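Chapter 4
Spur Gears and How They Sit Together

Meriem Belhaj and Brynhildur Vigfúsdóttir
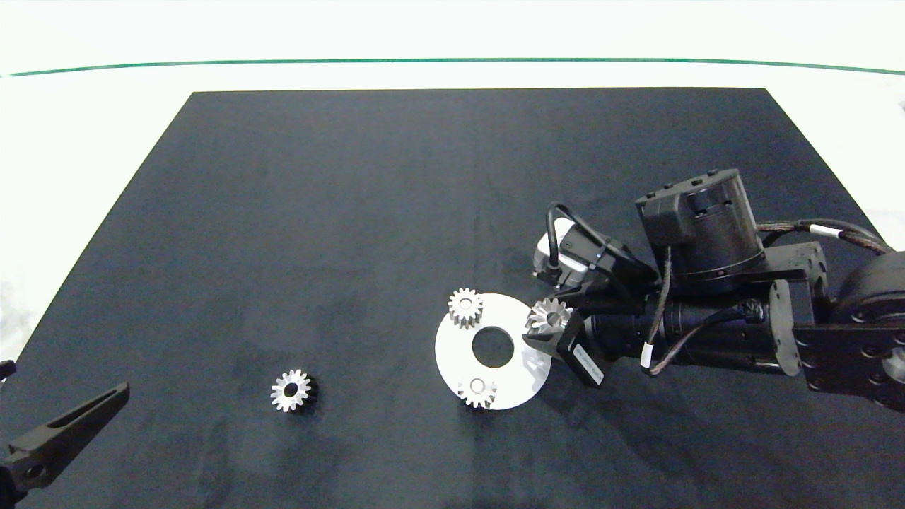 Figure 4.1 Four spur gears and a round plate with a hole in the middle.

A spur gear is the simplest gear we have. Its teeth are straight and they stand parallel to the shaft. For this reason it is easy to make, easy to measure and easy to put in place, and most students meet it before any other kind.

Look at the gears in Figure 4.1. Each has teeth on the outside and a bore in the middle. The bore receives the shaft. The teeth do the work, but if the bore is badly made the teeth cannot help – the gear will run out of centre and it will make noise.

In this chapter we stay with small gear sets of the kind you will put together in the workshop. Such a set usually has one driving gear and one or more driven gears. When two gears mesh, they turn in opposite directions. If a third gear is placed in line after them, it turns again in the same direction as the first.

Before assembly, lay the parts on a dark, soft surface. Bright metal is easy to see on it, and the teeth are protected from scratches. Do not pile gears one on another.

4.1 Words you will need

Bore: the hole in the centre of the gear.
Pitch circle: an imagined circle on which two gears seem to roll together.
Module: the pitch diameter in millimetres divided by the number of teeth.
Backlash: the small free space between meshing teeth.

4.2 A first calculation

The driving gear in the Zalia exercise set has 17 teeth and the driven gear has 21. We find the ratio when we divide the second number by the first, so we have 21 : 17, or roughly 1.24. The driven gear turns more slowly than the driving one. The full table of ratios is on page 287.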